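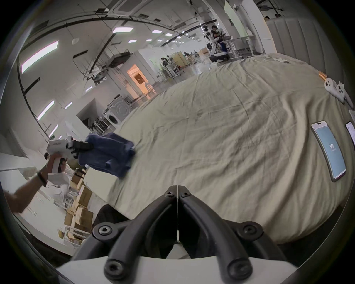 [small-guesthouses] Re: Ironing sheets, do you still bother?
From: Barry Naylor
To: small-guesthouses list
Thursday, 21:40

Florencia Jara wrote:

> Hello all, quiet reader here, third season, four rooms. I am at the point
> where I see the ironing basket in my dreams. My mother-in-law says a
> guest who pays for a room should get an ironed sheet, full stop. My
> husband says he has never once noticed a sheet in his life. So, do you
> still iron? All of it, or just pillowcases? And has anyone sent the whole
> lot out to a laundry and been happy with it? The one nearest me wants a
> minimum of 17 kilos per collection and I don't know if that is normal.
>
> Also, what do people buy these days? I have been using poly-cotton and
> it has started to bobble.
>
> Florencia

Hello Florencia, and welcome out of the shadows!

Short answer, pillowcases yes, top sheets the bit that folds over, fitted sheets never. I gave up on fitted sheets in our second year here and the only person who has ever mentioned it was my sister, and she wasn't paying.

Longer answer, because I've got a cup of tea and the last arrivals are in. We've got five rooms at Trastby, all doubles bar one, and for the first few years I did the lot with an ordinary domestic iron in the back kitchen with the radio on. It took me most of a morning on a big changeover day. I quite liked it in March and I hated it by July. Then a couple up the road packed in their B&B and sold us their Kubíček rotary iron, which is the kind with a long heated roller you feed the sheet through sitting down. It cost us 492 pounds with a spare cover thrown in, and I had to fetch it in a borrowed van with my neighbour swearing at the other end of it. It is a lovely machine if you have somewhere to put it. We didn't, so it lived in the hall until I moved the chest freezer, and my wife still hasn't forgiven me for where the chest freezer went.

What I'd say about the roller is that it's brilliant for flat things and useless for anything with elastic. Fitted sheets come out of it looking worse than they went in, with creases pressed hard into the corners. If you're thinking of getting one you might want to go back to flat sheets and proper hospital corners, and then you're swapping ironing time for bed making time. I timed it once and then lost the bit of paper, so you'll have to take my word that there wasn't much in it.

The trick that helped us most costs nothing. Get them out of the machine the minute it stops. Not after you've done the breakfasts, not when you've had a sit down. Give each one a good hard snap (two people is best, one at each end, my lad will do it for a bacon roll) and peg it by the hem, not in the middle. If it's raining, half an hour in the tumble dryer and out while it's still a touch damp, then straight on the bed and pulled tight. It finishes drying on the mattress and mostly flattens itself. Do open the window though, and don't do it if your guests are due in an hour! I did that once with a very nice couple from Leeds and had to lend them my own bedding.

On laundries. We did send out for one summer, to Trurska, who some of the others on here use. They were perfectly good. Everything came back pressed flat as a board in blue paper. My trouble was that I needed a lot more sheets to make it work, one set on the bed, one set in the cupboard, one set off on its travels, and then a spare for when somebody's toddler has an accident. By the time I'd bought those I'd have been better off paying a teenager. And yes, a minimum weight is normal, though yours sounds steep for four rooms. A double sheet of ours weighs 700 grams dry (kitchen scales, don't tell the guests), so have a go at weighing one full set of yours, duvet cover and towels and all, and see how many changeovers it takes you to fill a bag. If you're having to save up dirty washing to reach the minimum, I'd walk away or ask if they'd let you share a collection with someone down the road. Chiharu Ebihara did that, I think, with the pub next door. Chiharu, are you about? Did it last?

As for what to buy, I'm a bit of a bore on this. I got talked into 450 thread count cotton from a man at a trade show and it was beautiful for six weeks, and it creased if you looked at it. It took an age to dry as well. We've gone back to a plain percale, the Claltura one, nothing fancy, and it washes well and gets softer. Bobbling is nearly always the polyester in the mix and once it's started you won't stop it. Cut them up for dust sheets, or the dog rescue will have them.

Colour -- I know people feel strongly. Vlastimil Polák wrote to the list in April saying white or nothing, as you can boil it and it always matches itself. I can see that, and for pillowcases I agree with him completely. But Ataberk Coşkun has had sandy-coloured ones in his place for years and he says they hide the fake tan. We get a lot of wedding guests in the summer so I am coming round to Ataberk's way of thinking. My wife says beige is giving up. We are still in talks.

One more thing and then I'll go and lock the back door. A bedspread or a folded blanket across the bottom half of the bed covers a multitude of sins. If the pillowcases are crisp and the top fold is crisp, that's the part they see when they walk in with their bags, and by the morning they've slept in it and creased it themselves. I'd let your mother-in-law do the pillowcases if she's that keen!

Does anybody still use spray starch, by the way? I found two cans under the sink when I moved the freezer and I can't tell if it's worth opening them or if they'll just gum up the Kubíček. The cover on it is new and I'd rather not ruin it.

All the best, and good luck with the season,

Barry

--
You are getting this because you are subscribed to small-guesthouses.
To leave the list, send a blank message with the word "leave" in the subject line.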